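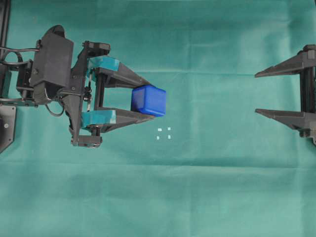
3.2. Recogida de demostraciones

Las demostraciones de la tarea de traspaso se obtuvieron por teleoperación en la plataforma bimanual Jatus, con seis operadores y sesiones de 300 episodios como máximo. Cada episodio comienza con el cubo azul sobre el paño verde y ambas pinzas abiertas. El operador cierra la pinza izquierda sobre el cubo, lo eleva y lo presenta a la derecha, que debe permanecer abierta hasta que los dedos de ambas queden enfrentados (figura 3).

Figura 3. Fase previa al traspaso: la pinza izquierda sujeta el cubo y la derecha está abierta. Sobre el paño se aprecian cuatro marcas blancas.

El conjunto final consta de 2.000 episodios. Se descartaron aquellos en los que el cubo cayó fuera del área de trabajo o en los que el operador corrigió el agarre más de una vez - criterio propuesto por Hsu y Krajčí en la anotación de enero. Los pliegues del paño no se alisaron entre episodios, a fin de conservar la variabilidad del fondo. Un 10 % de los datos se reservó para validación, con partición por operador. La política se entrenó con las imágenes cenitales y las posiciones articulares, sin información de fuerza.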